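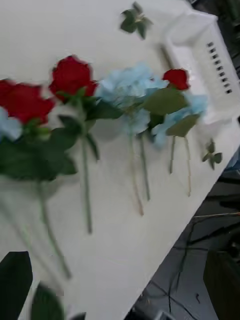

*Artificial roses and hydrangea on a white table.*

**Festton play centre moves to detailed design**

Rindach has started detailed design of an indoor family play centre at Festton, on the outskirts of Wiltstead. The building has a floor area of 1,743 square metres and was last used as a carpet showroom. Rindach is responsible for the layout, the play areas and the café. Nwosu will run the centre once it opens and has signed a lease for 19 years.

The plans set aside a separate area for under-threes, with its own entrance and toilets. Older children will have a climbing hall, a water table room and a pretend high street. The café seats 147, and most tables look on to the play floor.
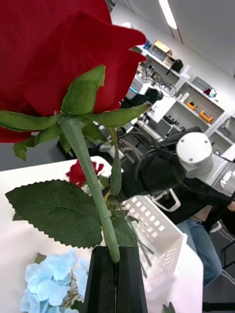

Parking is shared with the garden centre next door, and the access road will be widened before fitting out begins. Nwosu sent a survey to 2,000 local households in January. Replies asked most often for later closing and a quiet hour in the mornings, and both are now in the draft timetable. Ticket prices have not been set.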